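Re: [Jaltau-house] green bags, enzymes, and the litter corner

On the evening of the meeting Rodrigo Garrido wrote:

> Hi all. I've switched the cat litter over to the green enzyme bags.
> They are meant to break down much faster than the white ones and they
> take care of the smell too. The seller in Goltero does a box of 60 and
> if we go in together on 10 boxes the price drops again. They are thin
> but they're stronger than they look. I say we use them for the
> kitchen scraps as well and stop buying anything else. Any objections
> before August?
>
> Rodrigo

Yes, one or two.

I don't doubt the price. I doubt pretty much everything after it. "Break down much faster" than what, and where? In the ground behind the shed, in the city pile at Jatthorpe, or in a lab with the heat turned up? I asked you this when we did the brown paper liners, and we ended up with a bin that had to be hosed out every morning. I would like to see some wording on the box that says which test they passed. If it's there and I missed it, fine, send it to the list.

As for enzymes, the word is on the bag, I'll give you that. I can pick out 酵素 and the character for cat, and DONG BET in capitals next to a little logo. None of that tells me what the enzyme is supposed to do or how long it keeps doing it once the bags have sat in a warm closet. A word printed on film is cheap.
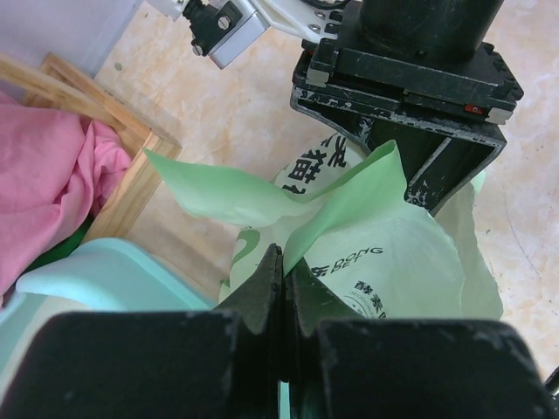 One of the green bags, bunched up. Look at how the light comes through it.

Then there's "stronger than they look." They would need to be. That is very thin film, and what goes into ours is wet clay litter, which is heavy and has sharp little edges. Kitchen scraps are worse. I had one split on me between the back door and the cans with less than half a load in it, and I'm not a rough handler of garbage. If everybody starts doubling them up, your 60 becomes 30 and there goes the saving.

What I'd agree to is this. Buy one box. Use it for litter only, single bag, tied the way you normally tie it, and keep the white ones for the kitchen. Gonzalo Casado has offered to bury 5 of them in the bed on the Arroyo side, and we can dig them up when the tomatoes come out. If they've gone to nothing I'll pay for the next box myself and say so here.

Also, please stop storing the opened pack on top of the water heater. I moved it to the shelf by the mop.

Does anyone still have the receipt for the white ones? I need the size.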